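From: Alaric Villanueva
To: Tellisgate shared workshop, robots list
Subject: Re: [tellisgate-robots] cable keeps snagging, and what do we feed it next

Ignacio Park wrote:

> Two things before I forget them. One, the cable at the gripper end
> is catching again when the wrist goes past 90 degrees. I re-tied it
> with the velcro and it lasted one evening. Two, I'm bored of having
> it pick up blocks. Can we do something with a spoon? My kid asked
> what it's for and I didn't have much of an answer.
>
> Also whoever has the 3 mm hex key, please put it back on the Metard
> rack. I ended up using my own from home and now that's missing too.
>
> Ignacio

Hi Ignacio, hi all,

The hex key was me, sorry! It was in my jacket the whole time. It's back on the rack as of last night, and I found what I think is yours under the bench vise (blue tape on the handle?), so that's hanging next to it.

On the cable. I don't think velcro is ever going to do it, because the strap sits too close to the wrist and there's no slack left for the last joint to use. What I did was let out a good deal more cable and leave it in one big loose loop, so the wrist has something to pull on before it gets to the strap. It looks sloppy, I know. I ran the wrist back and forth 40 times at low speed with my hand on the stop button and it didn't catch once. At normal speed I'm less sure – on the last few passes the loop started to swing, and I don't love that with a bowl sitting nearby. If anyone has a bit of that springy cable guide left over from the Boateng build (the gray stuff, came on a roll), I'd like to try a short piece up by the flange before we call this fixed.

Now the spoon. Yes! I've been wanting to do this too. I spent most of an evening setting it up and here's where I got to.

I started with the spoon lying flat on the table and gave up pretty fast. The handle is so thin that the fingers have to come down nearly to the surface to get hold of it, and I chickened out every time. So now the spoon starts in the bowl with the handle sticking up, and the gripper comes at it from above. Much friendlier. The part I can't get right is the tilt. The handle leans a little differently every time I set it down, and my script (such as it is) assumes it doesn't. Of the first 80 tries I'd be embarrassed to tell you how many ended in a decent grip, so I won't. Closing slower helped some. I'd like to try rubber pads on the fingertips, the thin kind, if somebody has a sheet to cut up.

I propped a whitish panel against the wall behind the bowl and I'm hoping it makes the rim easier to find. Please leave it leaning there for now even if it looks like junk somebody forgot. Same goes for the wooden shape sorter, which stays out because I want to go back and forth between the two jobs without setting the table again from scratch.

This is how I've got it laid out: 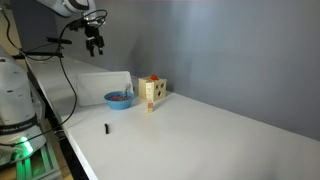 Spoon in the bowl, gripper parked up high, big loose cable loop on the left.

If you want to run it yourself, the script is in the Aralholm folder on the shop computer, the one called spoon_b. Don't use spoon_a, it goes to the old bowl position and you'll get a nasty crunch. Start at the slow setting, and keep your coffee off the table please.

A couple of questions for the group:

Has anybody gotten a decent angle on a thin handle using only one camera? I keep going around in circles on whether to mount a second one or just wrap something bright on the handle and cheat. I'm leaning toward cheating.

And is there a reason we're holding the home pose so far up? Each run wastes a lot of time just coming down. I'd drop it, but I seem to remember Ignacio picked that height after something got bumped back in December, and I don't want to undo it without asking.

I'll be in most evenings after seven if anyone wants to come mess with it. Bring a spoon with a fatter handle if you own one – I went through my whole kitchen drawer and they're all the same skinny kind.

Alaric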